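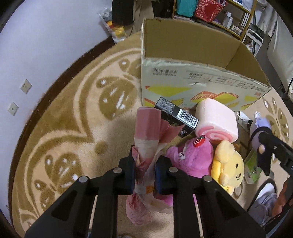 Jestdale Home Forum > Clutter, Packing & Storage > The living room floor situation

kt_shin
Posted Monday, March 27, 2023

Day 3 of clearing the living room floor and I'd like opinions from people with stronger characters than mine. I have a big carton, a pile of plush toys, a roll cake cushion, a black product box with a barcode on it, and something done up in pink and white paper with a band around it. All of it is on the carpet. The carton is supposed to be the answer.

My question is about order. Soft things first, or boxes first? My wife says soft things go on the bottom "so everything has a nice bed." I say soft things go on top, because they're the only items in this house that agree to be squashed.

Also, the carton is a reused one and the printing is upside down. Does that matter?

vibeke_n
Boxes on the bottom, toys on top, cushion last. Your wife is thinking of eggs.

Upside down printing only matters if the carton is going with movers. They read the panel, they turn it the right way up, and your careful layers become soup. Cover it with paper or draw a large arrow.

kieranh
Disagree with the above. Plush on the bottom AND the top. I moved 22 cartons to Skallbridge last May and the ones with a soft floor arrived fine. The ones without, we don't discuss.

vibeke_n
What was in the ones we don't discuss?

kieranh
Mugs.

vibeke_n
So not plush toys and a cushion, then.

santeri_v
Is that 450g on the carton? Then I'd look hard at the bottom seam before trusting it with anything. If it held a lot of little packets of something, fine, those are strong. But there's a dent or a tear in the front panel, right in the middle, and that's where mine always give up. Tape over it inside and out.

kt_shin
Yes, 450g, along with a good deal of Chinese I can't read even the right way up. I've been treating the dent as cosmetic. You're saying I should have feelings about it.

santeri_v
I'm saying tape.

raili_a
Nobody has asked the obvious thing. What's in the pink paper?

kt_shin
No idea. It came in a bag from my sister-in-law. It's pleated and pinched at the lower end and I don't believe I could ever fold it back the same way, so it stays shut.

raili_a
You're going to store a mystery.

kt_shin
I've stored worse. There's a Heinonen waffle maker in the hall closet that has outlived two leases.

raili_a
Then it goes on top, wherever the rest ends up. Those paper ends flatten if you so much as look at them. I wrapped 9 favors for a shower once, packed them under a blanket, and handed out what looked like used napkins. And write on the carton that it's in there, or you'll find it in eight years.

kieranh
Counterpoint, open it. If it's soap, the whole carton will smell like soap. Ask my winter coats.

vibeke_n
For once I'm with Kieran.

santeri_v
Don't open it. Put it in a freezer bag. Same result, no in-laws involved.

kt_shin
Freezer bag it is. Black box on the bottom, plush next, cushion, mystery. My wife has read the thread and would like it noted that the roll cake cushion isn't going in at all, it lives on the couch. So I'm down one cushion and the carton is now too big.

raili_a
Keep the big one. You'll fill it by Friday.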